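Orau Desk Guide
Section 4: Setting up a star gallery (birthdays, anniversaries, red carpet)
Last changed Apr 28, 2023

Read section 3 first if you haven't got a Woma login. Gallery won't save without one.

Before you start
Star's name as it appears on the film credits. Film titles and years, checked. Stills cleared in Woma, green tick not amber. Amber means the studio hasn't answered yet.

4.1 Make the gallery
1. Open Orau, New, Gallery. Not Slideshow, thats the old one.
2. Pick the template. Birthday, Anniversary or Red Carpet.
3. Type the headline. Limit is 73 characters, spaces included. Orau chops the rest and doesn't warn you.
4. Type the intro. Two sentences. Who, what day, why we're looking back.
5. Save as draft.

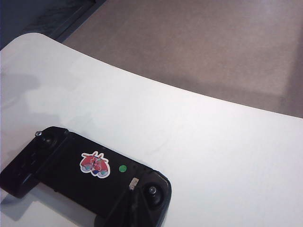
Fig. 4a. White table with a curved edge, carpet beyond

Note: the Birthday template puts the age in by itself, from the star's profile. Check the profile. Wrong year in there and it's wrong on every page.

4.2 Add the stills
1. Click Add from Woma. Search by film title, the name search is patchy.
2. Tick what you want. Up to 50 per gallery, 19 is plenty for a birthday.
3. Drag into order. Best known pairing first, newest film last.
4. Caption each one. Film, year, both actors left to right.
5. Fill in the credit box. Studio name goes here, not in the caption.

CAUTION: Replace All wipes every caption, including saved ones. There is no undo. Copy them into a text file first. 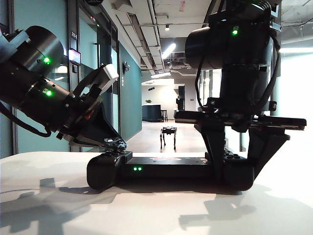
If a still comes up grey, it is still loading from Woma. Give it a minute, refresh once. Refreshing over and over puts you to the back of the queue. Still grey after that, take it out and add it again.

Award night pictures (Nic Giolla and so on) are held in a seperate folder, Wilside. Different licence. Web only, no print, and they come down at the end of July.

4.3 Preview and publish
1. Preview on phone first, then desktop.
2. Swipe right through to the last still. Error 306 means a credit is missing, go back to 4.2 step 5.
3. Set the lead picture. Landscape only.
4. Set the time. Birthdays go live just after midnight.
5. Publish.
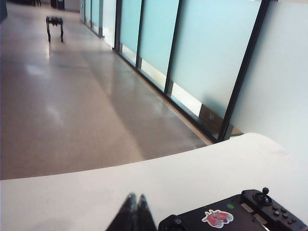
Fig. 4b. Black handheld controller with joystick and buttons, on the table

Note: changes after publishing take around 19 minutes to show. Don't publish twice, you'll get two galleries and both will be on the home page.

To pull a gallery: Orau, Live, tick it, Unpublish. Then tell the home page desk, the link doesn't go by itself.

Next: section 5, Video clips and trailers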